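Farzana Shaikh wrote:
> Does the robot mean fewer hours for us at Pitstead?

Dear Farzana and all,

No, the hours stay as they are, I'm very glad to say!
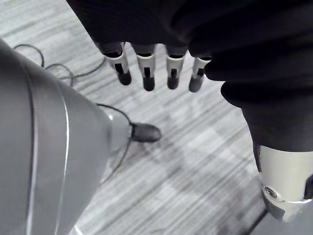
Folding and checking stay with us, and Wednesday's rota (all 16 names) is unchanged. Do come and try it, even if you're nervous, as I was.

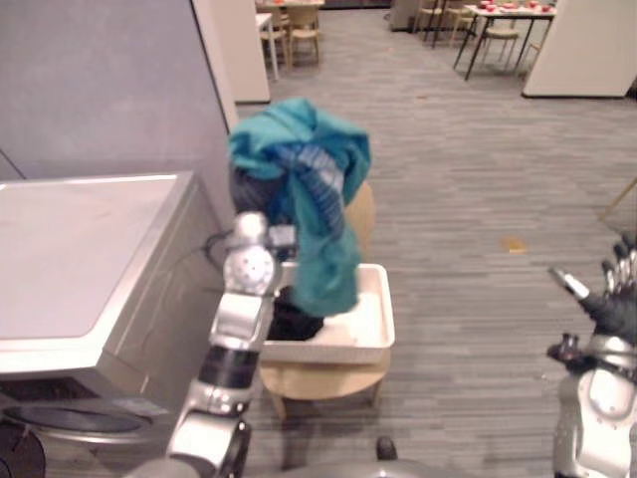
Teal cloth held over the white basket

Ruten will train anyone who asks, and I'd love the Totberg lot to join in too.

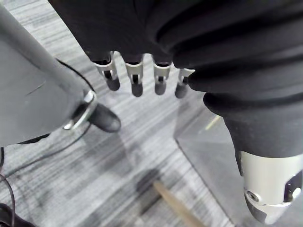

Fingertips and black sleeve, close up

Warmly,
Abbasi laundry desk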